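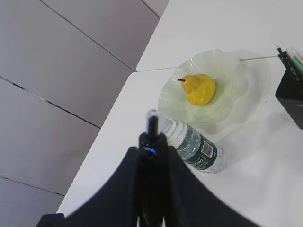
Unit 3: Setting and Clearing a Shared Table

This unit concerns the shared table: a work surface that several people use in turn during a day and that belongs to none of them. Students in Household and Facilities Practice will already have covered storage rooms and kitchens in Units 1 and 2. The shared table calls for different habits. Its contents are few, they change often, and they are of unlike kinds. A single pear in a shallow green glass bowl with a ruffled rim is a sound starting point for discussion, as the bowl gives the fruit a fixed place and keeps it from rolling on a plain white top. The same bowl makes a poor holder for pens or keys, which slide to the middle and scratch the glass.

Required reading: Talavera course packet, chapter on small-object storage. The section on drawer dividers may be skipped.

3.1 Terms

Resident item. An item that stays on the table between users. A pen holder is normally a resident item.

Visiting item. An item brought by a user and expected to leave with that user. Drinks, bags and outer clothing are visiting items.

Holder. Any open vessel, box, basket or tray that defines where an item goes. A holder should be named for its contents when the table is first set up, and the name should be used in all written instructions for the room.

3.2 Order of work

Clear before you arrange. Visiting items are dealt with first. If the owner is present, ask. If the owner is absent, place the item at the back of the table and record it on the room sheet.

Drinks are handled next. Check that the cap is closed before lifting a bottle. Take hold of it at the body, below the shoulders, and set it down upright on its base.
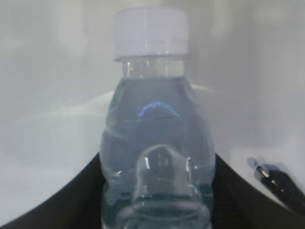

A bottle should not be lifted by the cap alone, and a thin plastic bottle should be held only as firmly as its weight requires. Students who squeeze a full bottle with a loose cap will have a wet table to dry before they can proceed. Reusable bottles are treated in the same way, except that those with a carrying loop may be lifted by the loop.

Writing tools follow. Retract or cap each pen before it goes into its holder. Pens that no longer write are discarded at this stage and are not returned to the holder. Food comes last, after hands have been washed. Whole fruit may remain in a bowl on the table until the end of the day. Cut fruit may not.

3.3 Placement

Holders stand toward the back, with the working area left open at the front. Where two tables have been pushed together, check the joint with the flat of the hand before placing anything across it. If one top is higher than the other, keep glass away from the joint. Empty baskets may stay on the table if they are in use as holders; otherwise they are returned to the shelf.

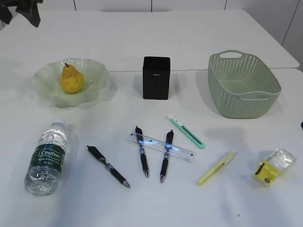 Tall or narrow holders should not stand directly in front of low ones. A user who must reach over a pen box to take fruit from a bowl will sooner or later knock one of them. Leave a hand's width between neighboring holders.

3.4 Practical exercise

Work in pairs in the Jillgate room. One student sets the table with mixed items of their own choice; the other clears and arranges it according to 3.2 and 3.3, stating each step aloud. Exchange roles and repeat. Allow 13 minutes for each turn.

Submit one joint written record, including a sketch plan of the final arrangement with every holder named. Records go to Jomar Umali by noon on the day after the exercise. Questions about the reading should be addressed to Maribeth Rivera, Room 2079.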